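Gredport opens spare-parts exchange for plants running older motor drives

2025-09-12

I'm Nathalie Kennedy, I run service at Gredport, and I get to announce something I've been nagging my colleagues about since January. We're opening a parts exchange for variable speed drives, and it's called Prondach. If you look after conveyors, pumps or fans in a plant that has been going for a good while, I think you're going to like it!

When a drive fails on a line, the motor is usually fine and the cabling is usually fine. What you need is a fan, a capacitor bank, a keypad or a control board for a model that went out of production years ago. So you start phoning. You phone the distributor, then the other distributor, then a guy who used to work at a paper mill and might have one on a shelf. Meanwhile the line is down and your phone is ringing too (I've been on both ends of that call, and neither end is fun).

Prondach starts with a stock of 4,000 parts, all sitting in our warehouse at Seixas. Each one has been inspected and bench tested by Rosimeire Queiroz and her team, and it ships with its test sheet in the box. Order before noon and it leaves the same day.

The exchange side works like this. You send us the failed board, we send you a tested one, and you get a credit for the old one if we can repair it. Drives you've pulled out during an upgrade count as well, so please stop throwing them in the scrap bin! We'll collect by the pallet if you've got that many.

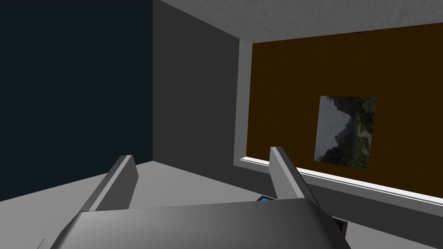
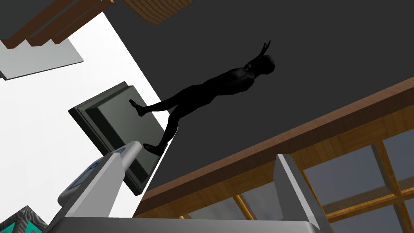
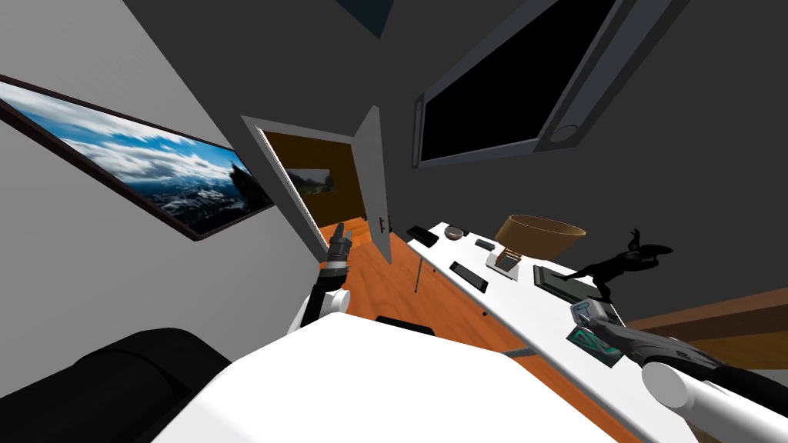 Simulated views, computer rendered.

We tried the whole thing out first with Plurnia, who bottle juice and run 2 sites with a real mixture of drive generations between them. Their maintenance manager, Wagner Marinho, was not an easy sell. He'd been burned by used boards before and told me so at some length.

"I wanted to see the load test results, and I wanted them with the part, so my electricians could read them at the cabinet," says Wagner. "That was my condition. We've fitted 6 boards through the exchange and I've kept every sheet."

Wagner also talked us into adding parameter backup, and I'm glad he did. If your old board still powers up, we'll read the settings off it and load them onto the replacement before it goes out. Motor data, ramp times, analog scaling, the lot. If it's completely dead we can work from your own records, and Maiara Brandão on our applications desk will go through them with you over the phone. She has a lot more patience than I do.

A few practical bits. Exchange parts carry a 2-year warranty. We cover low voltage drives for now, and medium voltage is something we're still talking over with our test bench people. Soft starters are in, servo drives aren't. If you can't find your model in the list, send us a photo of the nameplate anyway, as there's plenty in Seixas still waiting to be cataloged.

Prondach is open for orders today, and existing Gredport service customers can use the account they already have. Everybody else can set one up through our service desk.

About Gredport
Gredport repairs, tests and supplies drives and control equipment for industrial plants.

Press contact
Jailson Araújo, Communications, Gredport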